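Most of October went into the segmentation step. Our planner wants a clean outline of whatever is on the table, and a white object on a white board gives it very little to work with. Out of 195 clips, the old mask lost one end of the object in 60.

I dropped the color threshold and switched to depth edges, with a small filter that holds the last good outline for 3 frames. Willems, our labeling tool, now loads both masks side by side, so I can flip between them with a key.
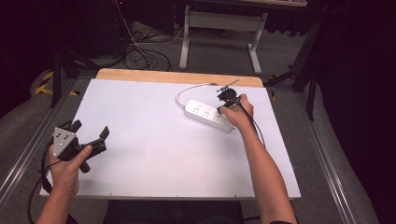

Power strip on the white board, a gripper in each hand.

The count is down to 26. Most of those are cords – thin, curved, and easy for the filter to throw away. Hilde Martens thinks I should track the cord as its own object. I'll try that next, once the replay script stops dropping timestamps.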